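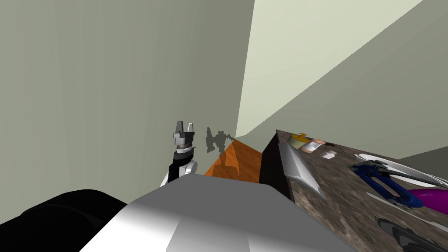 Landlord wants to paint over lime plaster with regular latex
Started by obuena_dex, 2026-08-29

obuena_dex
I rent the back half of an old house in Ommont. The walls are original lime plaster with limewash on top, pale and a little chalky. The landlord got a deal on interior latex and plans to roll it on everything next month. I told him I thought it would peel. He says paint is paint. Who is right?

skumora_gregor
You are, mostly. Latex over chalky limewash has nothing solid to hold on to. I did it in a hallway when I didn't know better and it came off in sheets by the second winter. The outside wall was the worst.

z_bedoya
I'd push back on that. Limewash is the problem there, not latex. Brush the loose stuff off, wash it, let it dry, put on a masonry primer and it holds. My dining room has been fine for 14 years.

skumora_gregor
Is your dining room on an outside wall?

z_bedoya
One side of it. Brick, with a wide overhang.

skumora_gregor
The overhang is doing a lot of work for you. Mine gets rain straight on the brick and the water has to leave somewhere. With latex on the inside it sits behind the film.

tzanetos
Both of these can be true. Dex, before anyone argues more: do you have any damp now? Check low down near the baseboard and under the windows. Also rub the wall with a dark cloth and tell us how much comes off.

obuena_dex
Cloth came away white. No damp that I can find except one patch under the north window, size of a dinner plate. It gets darker after rain.

tzanetos
Then fix that before painting with anything. Look at the sill outside and the caulk. Paint of any kind will fail on that spot.

osaze_o
Mineral silicate paint is the other option. It bonds with the plaster and lets vapor through. It costs more. I paid $82 a can and used 3 cans on two rooms, and you have to get the loose limewash off first anyway.

z_bedoya
A landlord who already bought latex is not going to buy silicate.

osaze_o
Probably not. He could do latex on the inside partitions and leave the outside walls in limewash. Lime is cheap -- a bag goes a long way.

obuena_dex
I could sell him on that. He is cheap but he hates doing a job twice. I'll look at the sill tomorrow and post what I find.

skumora_gregor
Wear goggles if you mix the limewash yourself. It burns.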